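인쇄 | 이메일로 보내기

태블릿 펌웨어 업데이트 진행 보고 (2차)
2025-12-19 | 글: 타룬 비슈와카르마

부펜드라 판데이 팀장님, 지난번 보고가 너무 딱딱하다고 하셔서 이번엔 그냥 편하게 씁니다. 결론부터 말씀드리면 Nurton 태블릿의 새 펌웨어는 일정보다 조금 늦었지만 이제 제법 쓸 만한 물건이 됐어요! 현장 시험용 기기 600대 가운데 대부분이 새 빌드로 넘어갔고, 남은 건 거의 Pravholm 매장 쪽 기기입니다. 거긴 영업시간에 재부팅이 안 되니까 밤에만 밀어 넣고 있습니다.

먼저 홈 화면 얘기부터 할게요. 처음 켜면 예전이랑 똑같아 보여서 다들 "뭐가 바뀐 거야?" 하시는데, 알림창을 내려 보면 확 다릅니다. 빠른 설정 버튼이 두 줄로 정리됐고, 잠금 화면에서 바로 알림을 지울 수 있어요. 설정 메뉴는 아직 옛날 아이콘이랑 새 아이콘이 섞여 있는데(저도 볼 때마다 눈에 거슬립니다) 디자인 쪽에서 나머지를 그리는 중이에요. 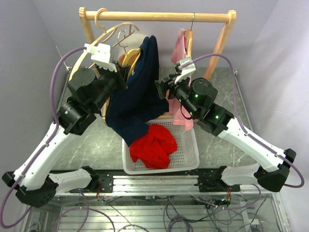 그리고 메뉴 글꼴도 손봤습니다. 한글이 영문보다 살짝 아래로 처지던 문제, 기억하시죠? 줄 간격 값을 따로 잡아 주니까 바로 풀렸어요. 이걸로 이틀을 날렸다는 게 좀 억울하긴 하지만요.

배터리는 기대보다 잘 나왔습니다. 대기 상태로 36시간을 두고 쟀는데, 이전 빌드보다 소모가 15퍼센트쯤 줄었습니다. 백그라운드 동기화를 묶어서 돌리게 한 게 제일 컸던 것 같아요. 다만 화면 밝기를 최대로 놓고 영상을 틀면 차이가 거의 없습니다. 영업팀에서 홍보 문구에 넣고 싶어 하던데, 꼭 "대기 시 기준"이라고 붙여 달라고 해 주세요.
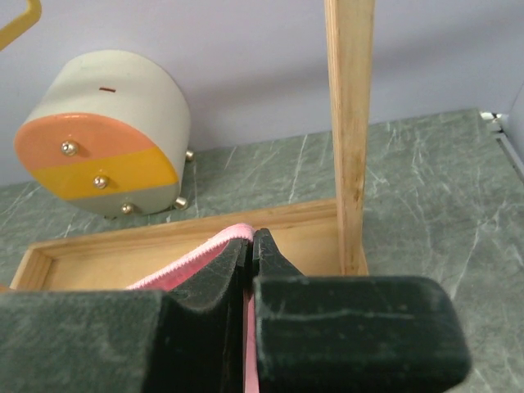 아직 안 풀린 것들

제일 골치 아픈 건 블루투스 키보드입니다. 절전에서 깨어난 다음 첫 글자를 먹어 버리는 일이 있는데, 매번 그러는 게 아니라서 재현이 정말 어렵습니다. Bangera 쪽 드라이버를 의심하고 로그를 보냈고, 답은 왔는데 "확인 중"이라는 말뿐이네요. 다음 주에 다시 찔러 보겠습니다.

업데이트 파일 용량도 문제예요. 전체 이미지를 통째로 내려받게 하니까 와이파이가 느린 곳에서는 중간에 끊깁니다. 바뀐 부분만 받는 방식은 Jaltberg 서버에 올려서 시험하고 있고, 작은 패치는 잘 되는데 큰 버전을 건너뛸 때 검증 단계에서 멈춥니다.

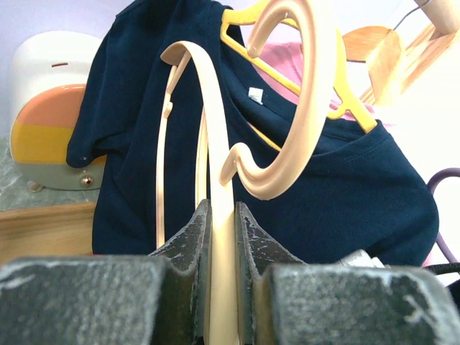 이어받기 기능은 그래도 들어갔습니다. 끊겨도 처음부터 다시 받지는 않으니까 현장 불만은 꽤 줄었어요. 진행률 막대가 가끔 뒤로 가는 건… 네, 알고 있습니다. 숫자 표시만 틀린 거라 우선순위를 뒤로 뺐어요.

예산은 서버 비용 말고는 계획대로입니다. 서버는 시험용 트래픽이 몰려서 좀 넘쳤는데, 야간 배포가 끝나면 다시 내려갈 거예요. 인력은 지금 그대로면 되고, 대신 키보드 건 때문에 구형 기기 몇 대를 더 빌려 쓸 수 있으면 좋겠습니다. 창고에 있는 걸로 충분해요.

정식 배포는 3월로 잡고 있습니다. 키보드 문제가 그때까지 안 잡히면 그 부분만 이전 드라이버로 되돌려서 내보내는 안도 준비해 뒀어요. 어느 쪽으로 갈지는 다음 회의 때 팀장님 의견을 듣고 정하고 싶습니다. 로그 원본이 필요하시면 말씀만 하세요, 바로 보내 드릴게요!

최근 글
- 태블릿 펌웨어 업데이트 진행 보고 (1차)
- Nurton 잠금 화면 시안 비교
- 야간 배포 때 확인할 것들
- Jaltberg 서버 이전 메모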